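Plerkau Parents' Group
Minutes of the general meeting, 26 August 2018

Chair: Yamila Ocampo
Minutes: Isamu Mizuno
Apologies were received and are listed on the sign-in sheet.

1. Previous minutes
Accepted with one correction. The newborn circle starts at 10, not 10:30. Moved Y. Ocampo, carried.

2. Newborn circle
Yamila reported that attendance has been steady over winter. Several mothers with babies under six weeks have asked for a quieter space for feeding, away from the toddler play area. It was agreed to try the small room for the rest of term. The armchairs will be moved across and the heater checked before it is used.

A parent asked whether grandparents may attend in place of a parent. Yes, they always could, but the flyer doesn't say so. Isamu to change the flyer.
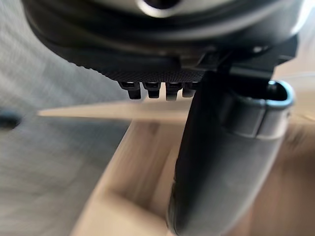
Black housing with the row of four teeth underneath.

3. Sleep information evening
Discussion of whether to run a second evening on infant sleep. The first one was well attended but ran late, and parents with babies in arms had to leave before questions. Some felt there was too much on routines and too little on how the adults are meant to cope. One father said he would have liked more on sharing the night feeds when one parent is back at work.

Agreed to hold a second evening in January, with questions taken first and a finish time of 8:30 pm. The child health nurse will be asked to speak on safe sleeping. There will be no product demonstrations. Yamila to book the hall.

4. Meal roster
The roster for families with new babies now has more than 300 meals on it since it began. The freezer at Plineck Street is full of pasta bake and members are asked to vary what they cook if they can. Labels must list ingredients, including nuts, egg and dairy. Two containers last month had no label and were thrown out.

It was asked whether families with a second or third child should get the same number of meals as first-time parents. There was some disagreement. Left as is, at one week of dinners for every family that asks. To be raised again if the cooks can't keep up.

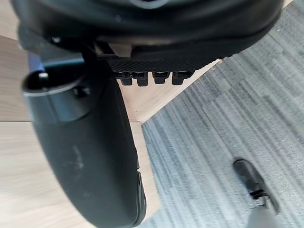 Black mesh strip, with the clips side by side below it.

5. Carrier and sling library
Slings are coming back late. Borrowers will get a reminder message after 3 weeks and loans will be limited to 4 weeks where another family is waiting. The Yimyam wrap has been retired because of a worn seam. Members should not try to mend carriers at home and return them to the shelf.

6. Money
Balance is $161 after hall hire. The Watanix raffle was discussed and put off until someone is free to run it. The gold coin donation at the door stays the same. Nobody is to be turned away for not having change.

7. Other business
Prams are blocking the side door again. Please park them along the fence, or under the awning when it rains.

A member asked for a list of local GPs who are taking new babies. Isamu will put one together from members' suggestions and pin it up beside the kettle.

Actions
Yamila: book hall, contact nurse, check heater in small room.
Isamu: flyer, GP list, reminder message for sling borrowers.

Meeting closed 8:10 pm. Next meeting to be advised by email.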